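Hitedmont Site Joint Consultative Group
Minutes of the August meeting, held in the upper meeting room at 2.00 pm

Present: Manon Bélanger (Chair); Markos Ververidis (Operations); Henrique Teixeira (Engineering); Charalambos Kalogeropoulos (Staff Side, Tray Room); Markos Sarantis (Staff Side, Despatch and Wash-up); one representative of Personnel (minutes)

Apologies: Night shift representative

1. Minutes of the previous meeting

1.1 The minutes were agreed as a correct record, save that at 4.3 "Tray Room" should read "Wash-up". The Chair signed the corrected copy.

2. Matters arising

2.1 Footwear allowance. Mr Ververidis confirmed that the revised allowance had been entered on the payroll. Staff who bought shoes before the change may claim the difference on presenting a receipt to Personnel.

2.2 Rear stairwell lighting. Still outstanding. The contractor has attended twice and the fault has returned. Carried forward.

2.3 Locker keys. Closed.

3. Table-setting and clearing project (Ivura)

3.1 Mr Teixeira introduced his paper, circulated beforehand. Ivura is the name given to the proposed arm station for picking up crockery and small items from tables and placing them in trays. The work remains at the simulation stage. No arm will be brought on to the Hitedmont site before the Group has seen the results and the staffing paper at item 4 has been settled.

3.2 The simulation has been prepared by Xenos under the existing engineering contract. To date 400 attempts have been run, of which 300 were recorded as complete, meaning that the item was lifted, moved and released in the right place. The remainder were stopped by the software or ended with the item dropped or left on the table. Mr Teixeira proposed a further 2000 attempts before any decision was taken.

3.3 Mr Kalogeropoulos asked what was being counted as an item. A stack of soup bowls after a full service was a different matter from a single clean bowl, and Tray Room staff would wish to know that the figures covered both. Mr Teixeira replied that stacked and soiled items had not yet been attempted and would be listed separately when they were.

3.4 Mr Sarantis said that his members had been told informally that the clearing posts would go by the end of the year. He asked for the source of this. Mr Ververidis said that no such decision had been made and that he regretted the remark, which should not have been passed on at a shift handover. The Chair asked that a written statement be placed on the notice boards in both buildings.

3.5 Discussion followed on pace. The Staff Side was concerned that people working beside an arm would be expected to keep up with it. Mr Teixeira considered the opposite more likely in the first months – the arm would be slower than an experienced member of staff, and the person beside it would spend part of the shift waiting. Mr Kalogeropoulos observed that waiting was also tiring, and that it should not be entered on the sheets as idle time. Mr Ververidis agreed to this in principle and undertook to bring wording.

3.6 The Group viewed a still taken from the simulation, reproduced for the record.

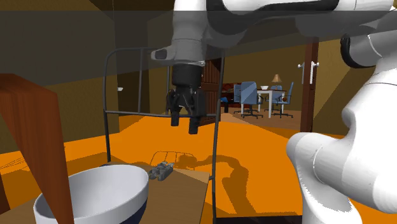 Figure 1. Simulated room with arm, open gripper and large bowl on table (Item 3.6).

3.7 Mr Sarantis noted that the room modelled, with a door and a dining table with office chairs beyond it, bore little likeness to the Tray Room. Mr Teixeira accepted this. The room was one supplied with the software, and a model of the Tray Room, with its true counter heights and gangway widths, would be requested from Xenos. Mr Kalogeropoulos offered to walk the floor with the engineer taking the measurements.

3.8 The Chair asked whether a gripper with two fingers was suitable for a wide bowl. Mr Teixeira said that the bowl would have to be taken by the rim, and that a different hand had been priced but not ordered.

Action: Mr Teixeira to obtain a revised model and to report stacked and soiled items separately.
Action: Mr Ververidis to issue the notice at 3.4 and draft wording on waiting time.

4. Staffing and training

4.1 The Personnel paper was taken as read. It proposes that present clearing staff be offered training as station attendants, at their existing grade in the first instance, with a regrading review after six months.

4.2 The Staff Side did not accept the order of events. Attendants would be responsible for stopping the arm, resetting it and recording faults from the first day, and the grade should reflect that from the first day. Mr Ververidis said that the budget for the present year did not allow for it. The point was not resolved.

4.3 It was agreed that training would take place in paid time and that no member of staff would be required to volunteer. Ellell has quoted for a two-day course. Mr Sarantis asked that the night shift be given its own sessions and not be brought in on rest days. Agreed.

Action: Personnel to cost regrading from the first day and circulate before the next meeting.

5. Any other business

5.1 The microwave in the staff room at Despatch has been condemned. A replacement is on order under reference 393.

5.2 Mr Kalogeropoulos asked that papers be sent out a full week in advance. The Chair agreed.

6. Next meeting

6.1 To be held at 2.00 pm in the same room, on a date to be notified by Personnel.

The meeting closed at 3.35 pm.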